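Setting up the Jivo two-arm kit for bowl sorting

Posted by Ivana Palma, August 25, 2024

Quick write-up before I forget it all. We've got the Jivo kit on loan from Grivberg and people keep asking how to get it to a first working task. Bowls are a good first task. Cheap, light, don't break, and round, so which way they face doesn't matter much.

What you need
The kit (two arms, frame rails, clamps, wrist cameras, cable set)
A solid table. Ours is butcher block
Plastic bowls in different colours
Allen keys. The ones in the box are rubbish, use your own

Step 1. Frame first
Build the frame flat on the table, then clamp at the far edge. Hand tight, check it's square, then tighten properly. I did it the other way round first time and had to undo teh lot. Arms go on last.

Step 2. Cables
Run them down the side rails and tie as you go. Leave slack at the wrist. Move each wrist through its full turn by hand, power off, and watch the loop. If it pulls, more slack. Lost half a morning to a tight one.

Step 3. Wrist cameras
Plug in, open the Lenside viewer, pick left or right. You want both finger tips in view, low down, with plenty of table above them. Open the gripper fully and check nothing gets in the way.

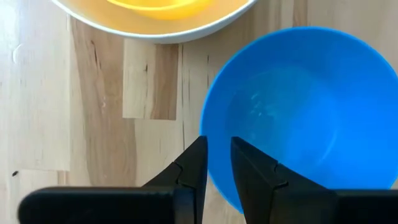 Exposure next. Leave auto on and the colours drift every time the arm moves over something bright. Set it by hand over bare wood, save, same again on the other arm. Don't chase every bit of glare on the table, small spots are fine.

Step 4. Teach the pick
Rim grip, one finger inside the bowl and one outside. Bring the gripper down slowly with the fingers open. Stop short of the table. Close. The default closing force is 110 in the settings and that's too much for thin plastic, the rim bends and springs out. I use 58. Save it as its own preset or an update will wipe it, ask me how I know.

Do ten picks by hand control before you record anything. Boring but worth it.

Step 5. Lay out the bowls
Spread them out inside the rails so both arms have something to do. Keep them off the corners, reach is poor there. Colours well apart from each other to start with. Then move everything a bit between runs, otherwise it only learns one layout.

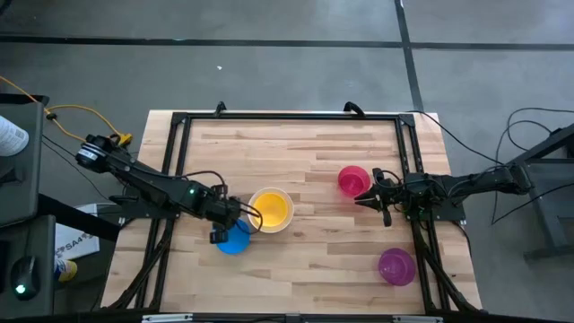 Start with one arm at a time. Left arm does its pick, goes home, then right. Once that's reliable turn on shared mode, and set the keep-out zone down the middle wider than you think. The Seok planner is cautious but it isn't magic, and two wrists meeting is an expensive noise.

Step 6. Record
Short runs. Name them something sensible. Throw away bad ones the same day becuase you won't remember later which they were.

If it goes wrong
Error 837: wrist cable not seated. Push it in til it clicks, restart that arm only.
Error 3264: the arm thinks it's outside the frame. Redo the corner setup.
Gripper closes on air: check the camera hasn't been knocked, then the height.

Worth having? For a small lab or a teaching room, yes I think so. Solid frame, decent arms. The manual is poor and was last updated in April, so half the menu names are wrong. Viewer is slow to load. Support did answer my emails though, and the spare finger set comes in the box.

Stacking page next, when I get time.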